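About Lamside

Who we are

Lamside is an independent planning office for schools, colleges and small research groups that intend to buy robotic equipment. We help them decide what they need, what it will cost over its working life, and in which order it should be bought. We do not sell equipment and we take no commission from those who do.

The office was founded in Stilcombe, where it still has its main premises. A second office, at Tuhiwai, looks after clients who work mainly with small table-top arms. Since opening we have completed 133 equipment plans, ranging from a single gripper for a college workshop to a full teaching laboratory.

What we do

Most of our clients come to us with a fixed sum and a closing date. The purchase price is usually the best understood part of the budget. Spare fingers, cables, mounts, insurance, staff training and the hours spent on setting up are often left to the following year, when there is no money set aside for them. Our plans place these items beside the main purchase from the start, and each is given a named budget line.

We also ask clients to describe the work the equipment is meant to do, in plain terms. A group that wishes to handle soft and hard household objects on an ordinary table has different needs from one that moves identical parts between trays – and the difference shows in the choice of gripper, in the wrist camera and in the number of spares. 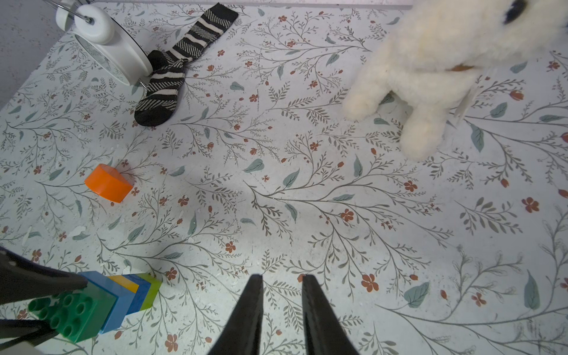 Once the work has been described, we prepare a schedule of costs in two parts. The first covers delivery, fitting and the first term of use. The second covers repair and replacement until the equipment is retired. Clients receive both parts together and may put them before their governors or finance office without further editing.

The Jirska register

Planning of this kind depends on good records. The Jirska register is our own list of parts and running costs, drawn from the accounts of clients who have agreed to share them. It holds 382 entries, each checked once a year in July. Clients may consult the register free of charge while their plan is being prepared, and for 2 years afterwards.

Fees

A first meeting is free. A standard plan for one workstation costs £700, including one revision after quotations have been received. Larger plans are priced in writing before work begins. Schools may pay in two instalments falling in separate financial years.

Working with us

Enquiries should be sent to the Stilcombe office with a short note of the intended use, the sum available and the date by which orders must be placed. Visits to either office are by appointment. Clients whose equipment is already in place may ask for a review of running costs only – the fee is agreed at the first meeting.

Page last revised Monday, January 14, 2019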